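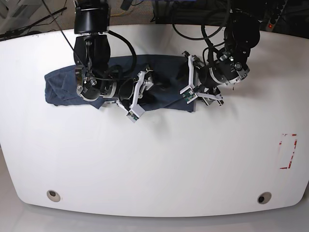

Grupo de Estudios de Cultura Doméstica - Área de Textil y Vida Cotidiana

Utilizamos cookies propias y de terceros para mejorar su experiencia de lectura. Aceptar | Configurar

4. La prenda antes del pliegue

4.1. El montón como estado inicial

La literatura sobre el doblado de ropa comienza, casi sin excepción, con una prenda ya extendida. Los manuales domésticos que revisamos en la sección 2 muestran camisetas planas, simétricas y dispuestas a colaborar. Lo que ocurre entre la cesta y ese primer dibujo se despacha con un verbo ("extiéndase") y, en el caso del manual de Bastisier, con una flecha.

Los participantes de nuestro estudio no reconocen esa flecha. De las 340 anotaciones recogidas en los diarios de colada, 204 mencionan alguna dificultad anterior al primer pliegue: encontrar el cuello, sacar una manga de dentro de sí misma, decidir cuál es el derecho. Rustad llamó a esta fase "la negociación", y el término ha sobrevivido a varias rondas de revisión interna a pesar de los esfuerzos de Cheetham por sustituirlo por "preparación superficial".

Distinguimos aquí entre arruga y montón. La arruga es un defecto de la superficie y se corrige con la palma de la mano. El montón es un problema de información: la tela oculta sus propios bordes, y quien dobla debe deducir la prenda a partir de lo poco que asoma. Una esquina recta a la vista vale mucho en este contexto. Permite suponer un lado y, con algo de suerte, el lado contiguo. Un extremo amontonado no permite suponer casi nada, salvo que habrá que empezar por el otro.

4.2. Color, punto y superficie

El azul marino merece un párrafo propio, que nadie nos había pedido. En los diarios aparece como el color más ingrato para doblar de noche, porque los pliegues se pierden en la oscuridad del tejido y las costuras desaparecen con ellos. Sobre una mesa blanca mejora bastante el contorno; el interior sigue siendo un asunto de fe. Los tejidos jaspeados plantean la dificultad contraria: el moteado fino ofrece algo a lo que mirar, aunque no siempre sea lo que se buscaba.
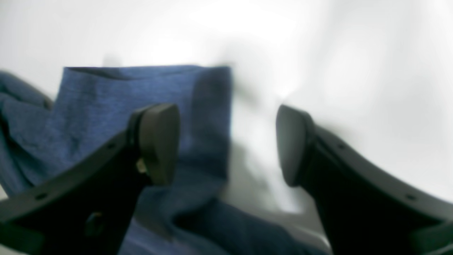
Figura 3. Tejido de punto azul jaspeado sobre superficie blanca.

El punto (figura 3) añade una complicación mecánica. Cede cuando se tira de él, de modo que alinear dos bordes puede consistir en estirar el más corto hasta que parezca convencido. Nambiar observó que los participantes con más años de práctica tiran menos y sacuden más. Myklebust, que codificó las mismas sesiones por separado, coincide en lo primero y considera que lo segundo es, sobre todo, ruido.

4.3. Duración y abandono

La fase previa ocupó aproximadamente 50 segundos por prenda en los hogares del barrio de Saavedra, con una dispersión que preferimos remitir al anexo. En 9 casos el participante devolvió la prenda al montón y tomó otra. No los tratamos como datos perdidos - doblar primero lo fácil es una estrategia perfectamente racional, y los autores de este trabajo la practican con regularidad. El protocolo Trudlow, que exige completar cada prenda en el orden en que sale de la cesta, no contempla esta posibilidad, quizá por haberse redactado con paños de cocina.

Queda por examinar si el tamaño de la mesa modifica la secuencia. Haugland sostiene que una superficie amplia invita a extender la prenda entera antes de decidir nada, mientras que sobre la cama se dobla por tanteo. Los datos de la sección 5 le dan la razón en las toallas y se la quitan en las sábanas bajeras, que se comportaron con todos nosotros como era de esperar.

Última actualización: 16 de julio de 2021

Contacto | © Grupo de Estudios de Cultura Doméstica | Volver arriba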